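Arm keeps dropping thin flat parts – grip or planner?

Started by benchrat_ohio, 22nd April

benchrat_ohio wrote:
Okay, long one, sorry. A few of us share a workshop (we call it Lornow, after the old sign over the door) and we've been putting together an arm project over the winter. The goal is pretty humble: pick things up around a bathroom and put them back where they go. Cups, tubes, brushes, cloths, that kind of stuff. One of our members uses a wheelchair and dropped things are a daily pain, so that's where it came from.

We do everything in simulation first, in Zerau, then move over to the real arm. Chunky stuff works great! Anything flat and thin is a mess. The fingers close, the sheet starts to tilt, and by the time the arm is over the target it has slid out or flipped. I've tried more grip force, less grip force, slower moves, you name it. Is this a gripper problem or a planner problem?

tinplate_dan wrote:
What fingertips? If they're bare plastic you can stop right there. Glue on some silicone and come back.

benchrat_ohio wrote:
Silicone pads on the real ones already. In sim I set the friction to match as well as I could, but "as well as I could" is me dragging a pad across a table with a luggage scale, so take that for what it's worth.

mossgreen wrote:
Two fingers on a flat sheet is always going to pivot if you grab it by a corner. You've basically built a hinge. Grab nearer the middle of an edge, or go get a suction cup like everybody else.

tinplate_dan wrote:
Please don't send people to suction for a bathroom. Cloths, tissue, anything with holes in it, no good. And then there's a pump to listen to.

mossgreen wrote:
I've run suction for 3 years on my sorting table and it's fine. You can carry both, tool changers exist.

tinplate_dan wrote:
Your sorting table handles cardboard coupons! That's the easiest thing in the world for a cup.

quietservo wrote:
Before you two go another round – benchrat, what's your contact setup? Zerau defaults to a single contact point per finger on thin boxes, at least in the version I have. One point per side means nothing resists the twist, so the sheet spins around that point no matter how hard you squeeze. I lost most of November to this. Set it to 4 per finger and see.

benchrat_ohio wrote:
Oh no. I never touched that setting. Trying it tonight.

quietservo wrote:
Also check your sheet isn't super thin in the collision mesh. I pad mine out to 2 mm even when the visual model is thinner.

benchrat_ohio wrote:
Back with news, and it's mostly good. Contact points were at one, just like quietservo said. Changed to 4, padded the collision mesh, ran the pick again and stopped it in the middle of the carry to grab a picture.

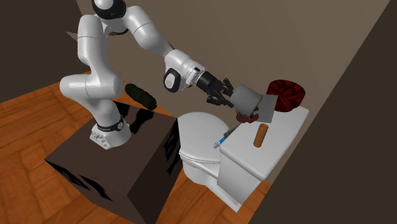
Grip angle is what I'm fighting now. I can get a hold on the sheet, and then I have to work out how to bring it down on the tank lid without hitting everything else we put up there. The cardboard tube standing in the middle of the lid is a nasty little obstacle, and with the basket at the back and the blue and white thing lying along the front edge, there isn't a big flat patch left to aim for. My planner treats the sheet as part of the gripper, but it's still using the old size from before I padded the mesh. So that's on my list. I also want to try turning the wrist 90 degrees before the approach, so the sheet comes in edge first between the tube and the basket.

mossgreen wrote:
Still pinching it with the whole thing hanging out at an angle, I see. My hinge comment stands.

benchrat_ohio wrote:
Fair! I haven't moved the grasp point yet. Wanted to change one thing at a time for once in my life.

tinplate_dan wrote:
I'd clear the lid completely, get it placing reliably on an empty surface, then add the clutter back. You're debugging three problems at the same time.

quietservo wrote:
I'd do the opposite. If it only works on an empty lid you'll tune for an empty lid and throw it all out later. Keep the tube, it's a good test. Light, tall, falls over if you breathe on it.

tinplate_dan wrote:
We're not going to agree on that one.

workbench_lil wrote:
Jumping in with a question from the cheap seats: is Brurnico still the planner people use with this? I've got a little Mateos arm on order and I'm trying to figure out what to learn while I wait.

benchrat_ohio wrote:
We use Brurnico, yeah. The docs are thin but the config files are readable, and it doesn't care much what arm you have as long as your joint limits are right. Get the joint limits right, ha. Ask me how I know.

quietservo wrote:
Same planner here. Start with boxes, lil. Big fat boxes.

benchrat_ohio wrote:
Quick update before I go to bed. Grasp point moved to the middle of the edge, and yes, mossgreen, the tilt is a lot better. The tube went over on the first try with the wrist turn. Going to raise the approach height and try again tomorrow, will post the config if anybody wants it.

workbench_lil wrote:
Yes please on the config!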